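Notebook, suturing bench, May
Entry started 9:40, added to through the afternoon
Written up for me, Davina, Ewan and whoever gets the bench after us

Good day. Long day, but I want to get it down while it's fresh, and Kirstin is asking for something she can read before she rewrites the labels.

Where we were: the policy we've been calling Crichton takes the stereo view plus the joint readings and predicts a short run of motion for both arms. It was trained on Davina's and Dougal's teleoperated demos. It picks up a needle fine. It drives the needle fine most of the time. Where it fell apart was everything involving slack thread, meaning the pull-through and above all the wraps for the knot. It would start a wrap, lose its idea of where the thread was, and stop dead with both tools nearly touching. Ewan calls this "the conference."

What changed: I stopped cutting the demos by time and cut them by contact. The old segments were all the same length, so a single segment could hold the end of a needle pass, a regrasp, and the first bit of a pull. The new ones start and end when something is taken hold of or let go. That makes them very uneven. Some are tiny, and the pull-through is enormous by comparison. I was worried the training would choke on that and it didn't care at all.

The segments carry a label (Kirstin's list, 13 labels in the current version) and the policy now has a small extra head that has to name the label it thinks it's in. We throw that output away at run time, or we did until today, see further down.

Setup, so I can rebuild it: fresh pad from the Vellthorpe batch, the paler ones with a bit of shine to them. Red on the cut. Black thread, curved needle. Same driver pair as last week, left and right not swapped. Light at the setting marked with tape, and please leave the tape alone, I spent half an hour this morning finding that setting again. Hand-eye calibration redone at 9:15. First attempt gave a residual I didn't like, reseated the left tool, second attempt fine.

Ran two blocks of 40 trials. Block A is the old time-cut model, block B the contact-cut model. Both trained on the same 100 demos, same number of steps, same seed, and I checked the seed twice because I've been burned there. A trial starts from a needle already in the left tool and ends at a finished throw or when one of us hits the pedal. Dougal had the pedal for all of A, Davina for most of B. That's a weakness. Dougal is quicker on the pedal than Davina is and we both know it. I'd like the blocks mixed next time, with the person on the pedal not told which model is loaded.

Also for next time: warm up the arms properly. The first few trials in A had a little hitch in the left wrist that went away by itself. I left them in the count. If I start dropping trials for hitches I'll be dropping trials for all sorts of things by the end of the month.

The needle part looked the same to me in both blocks, and I'm happy about that, it means the new cuts haven't cost us the thing that already worked. The wraps are a different story. In A the right tool goes round once and then the pair drift into the conference. In B it commits! It goes round, tightens in toward the wrist, and the left jaws come across to where they ought to be. I got quite loud about the first one and Ewan came in from the corridor to see what had broken.

Thread over both tools, and the needle held up over the cut:

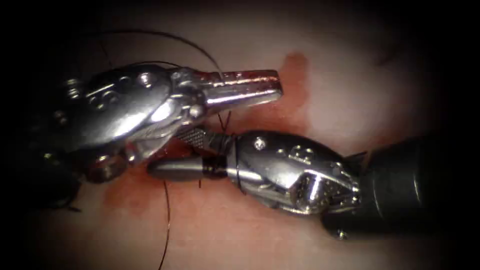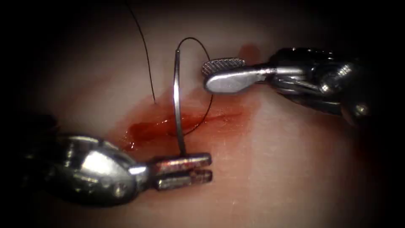
On to the label head. I had it printing to the terminal during B for no better reason than that I'd forgotten to turn it off. Davina noticed it before I did. When a trial is going well the label sits still for a long stretch, flips once, and sits still again. When a trial is about to go wrong it starts chattering between two labels, usually "wrap" and "regrasp," and it does this before the motion looks bad to either of us. She began calling failures out loud from the terminal with her back to the bench, and she was right often enough that we both stopped joking about it.

So we have a free warning signal, maybe. I'm trying hard to be careful here. We were both excited, it was after lunch, and neither of us was writing down the times she called it and was wrong. That needs doing properly from the logs. The label outputs are all saved with the joint data, so it's a matter of lining up the chatter with the pedal presses. Ewan has offered to write the script so that the person counting isn't the person who wants it to be true. Good.

If it holds up, the obvious thing to try is a pause and back off. On chatter, both tools open up a little, lift, and let the policy look again from there. I tried a hand-made version of this at the end of the day, just me on the keyboard triggering the lift when I saw the terminal go. Did it 10 times with the B model. It's no kind of result, I was picking my moments, but several of those trials came back and carried on by themselves, which the old model never did for us. What I liked best was that the recovery didn't look scripted. After the lift it took a different line in toward the thread.

Things that went badly:

The pull-through is still too long. The policy pulls until it reaches the edge of the workspace and then has to think. People pull, let go, take a new hold lower down, and pull again. Our demos do have this in them, but Dougal does it and Davina mostly doesn't, so the model is learning an average of two people who disagree. Could split by operator. Could ask Davina to do a set Dougal's way (she has views on this). Could also ask for an operator tag as an input and pick one at run time, which I think is the nicest idea and also the most work.

The tail. We have nothing in the observations that says how much tail is left, and when the tail gets short the model carries on as if it weren't. Kirstin wants to label tail length by hand for a small set and see if the head can pick it up. I'd say yes to this, it's cheap.

Glare. The tools throw a lot of it when the wrists come together, and when the thread crosses a bright bit of metal I can't find it by eye on the monitor either. Asked the Clakon people if the matte sleeve for the light is still something they sell. No reply by the time I left. Polarizer as plan B, though we lose brightness and then the tape setting is no good and I get to find a new one.

Disk. Block B filled the scratch drive at the very end and the last trial was saved without the right-eye video. Joint data and labels are there. I've marked it in the sheet. Please move things over to the Taltbridge share the same day, all of us, me included.

A note on cutting by contact, for anyone who wants to copy it. I find the contacts from the jaw angle and the grip effort together. Angle alone misses the case where the jaws close on thread, because thread is so thin that closed on thread and closed on nothing look the same. Effort alone fires all the time when the wrists bump. With both, and a short hold so it doesn't double-trigger, Kirstin only had to fix a small share by hand, and most of those were Davina doing a fast regrasp that I'd have missed too. The thresholds are in the config, commented. They were tuned for this driver pair and I wouldn't trust them on another.

Ruairi asked in the hallway whether we'd get the same gain by just using more demos with the old cuts. Fair question and I don't have the answer. My hunch is no, because the old model's trouble was at the joins between actions and more data with the joins smeared is more smear. But a hunch isn't a run. Training the time-cut model on the bigger set is the clean check, and the bigger set exists, it's only waiting on quality control. I've put it on the queue behind Ewan's job.

To do, in the order I'd like to do it:

Ewan: script for label chatter against pedal presses, with false calls counted.
Kirstin: split "regrasp" into needle and thread. I think half of the chatter might be that one label doing two jobs.
Me: mixed-order blocks, pedal person blinded, same pad batch.
Me: old cuts on the bigger set.
Davina and Dougal: agree on the pull-through, or agree to be tagged separately.
Someone: chase the light sleeve.

5:50. Arms parked, tools off and in the rinse, needle count done and signed. The B checkpoint is copied to the share under today's folder with the config next to it. Davina has the bench tomorrow morning and wants to run it on a longer cut with more than one stitch. I told her it has never seen a second stitch in its life. She's going to try it anyway and I've asked her to leave the label printout on.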